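4.2 Seasonal Movement in Solid Wood Panels

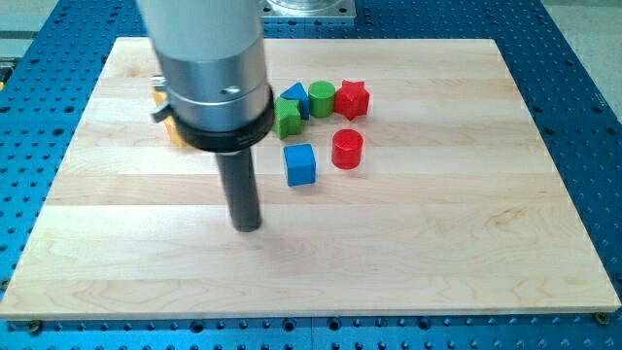

Figure 7. Rectangular wooden board on a blue perforated table.

Solid wood takes up and gives off moisture throughout its service life, and its width changes as it does so. The effect is small along the grain and much larger across it. Panels that are well fitted in a damp month may show open joints after a heating season, and panels fitted in dry conditions may press against their frames when the air becomes humid. The survey reported in this section set out to record how far these changes depend on where and how boards are stored before they are fitted.

Material was drawn from two storage sites, Gradby and Ilomus. The Gradby site is a closed brick building with heating in the office area only. Ilomus is an open-sided shed with a raised floor and a deep roof overhang. Both sites had been in regular use for timber storage before the survey began, and neither was altered for the purposes of the work. Boards at both sites were stacked flat with spacers between the layers, following the normal practice of the yard staff.

The boards were cut to a common length of 800 millimeters. Each was given a number in pencil on one end, and its width was measured at the midpoint and near both ends. The mean of the three readings was used in all later comparisons. Readings were taken once a month for 12 months, starting in June. The same steel rule was used at both sites, and the same person took all of the readings at a given site. In all, 777 board widths entered the final data set after incomplete records had been removed.

Storage conditions differed more than had been expected. At Ilomus the humidity of the air followed the weather closely, with sharp rises after rain and quick recovery afterward. At Gradby the changes were slower, but the building held moisture well into the spring. The boards nearest the office wall dried earlier than the rest of the stack — a difference that had been noticed by the yard staff in earlier years but had not been written down.

Boards from Ilomus showed the wider swing over the year. Most of this movement took place in the outer layers of the stack, and boards from the center behaved much like those at Gradby. Position in the stack therefore explained a good part of the difference between the sites. An earlier yard study by Piras, carried out at Lü, reached a similar result for roof battens, although the pieces in that study were narrower and had been stored upright.

Cupping was recorded separately. A board was marked as cupped when a gap of 2 millimeters or more could be measured under a straightedge laid across its face. Cupped boards were found at both sites, mainly in the top layer, where one face was open to the air. Placing a sheet of scrap material over the stack appeared to reduce the problem at Gradby, but the covering was introduced partway through the year and the records do not allow a firm conclusion.

These results apply to boards in storage. Once a panel has been fitted, its movement is also affected by the finish, the fixing method and the heating of the room. The Diltard grading sheet, which was used at both sites to sort boards by growth-ring angle, has no entry for storage position. Italo Piras has proposed adding one, and a draft of the revised sheet is given in Appendix B. The treatment of end grain is taken up in Section 4.3.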